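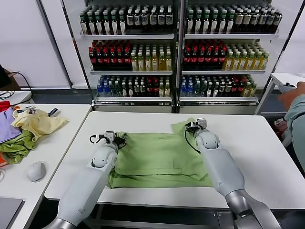
Bouchra S. replied:
cold wash, inside out, hang dry. Done. 3 years on my Flostier tees and the color's still fine

marius_v
Inside out does nothing for shrinking tho. Mine lost a good inch in the length, cold wash every time. I blame the cotton.

Bouchra S.
did you put it in the dryer

marius_v
low heat. 19 minutes

Bouchra S.
well there you go

ykuroda
Low heat is fine, been doing it forever. Cheap cotton shrinks the first wash whatever you do — buy a size up and move on. Paid 40 bucks for a Sqalli one and it shrank just the same

marius_v
not paying 40 for a tshirt lol

Severin M.
Disagree w/ Yuto. Soak in lukewarm water with hair conditoner, half an hour, then pull it gently to size and dry flat. Got most of the length back on two of mine

ykuroda
and the next wash it goes right back

Severin M.
Didn't for me. Not using the dryer anymore either

marius_v
ok trying the conditioner thing Friday. any brand or does it not mater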